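4.2 Putting the chips away

Of all the small tidying jobs we looked at, the return of poker chips to their tray was the one we had expected to find least interesting, and it is the one we ended up talking about most over lunch. A chip tray of the ordinary clear acrylic sort is a friendly object. The slots are rounded to suit the chips, you can see straight through the walls, and a chip set down in more or less the right place will often settle itself. Even so, sorting by value takes a good deal more care than simply clearing the table, and we kept the two jobs apart in our notes for that reason (see Figure 4 for the tray on the white tabletop, with a red chip marked 10 at its left edge).

We compared two ways of working, which we call the Findetti order and the Druletti order after the two house rules they were borrowed from. In the first, one value is finished before the next is begun. In the second, chips are put away as they come to hand, whatever their value. Each session was given a limit of 105 seconds, and we judged a tray to be tidy when every chip stood upright in a slot with others of its own value.
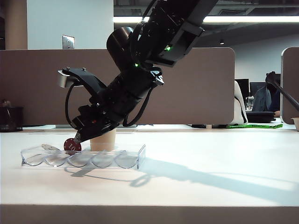

Figure 4. Returning chips to the tray.

The first order was slower to get going, as there is always a little hunting about for the right colour, but it left fewer chips to be moved a second time. Sessions in the Findetti order were mostly over within 90 seconds, while the Druletti sessions tended to run up against the limit. Leaning chips were a nuisance in both. A single chip resting at a tilt at the end of a slot takes up the room of several, and it was usually quicker to straighten it early on than to work around it, a point also made by Yao in connection with coin trays. We come back to leaning chips in Section 5, where the Hurorance cutlery drawer gives rather similar trouble with teaspoons.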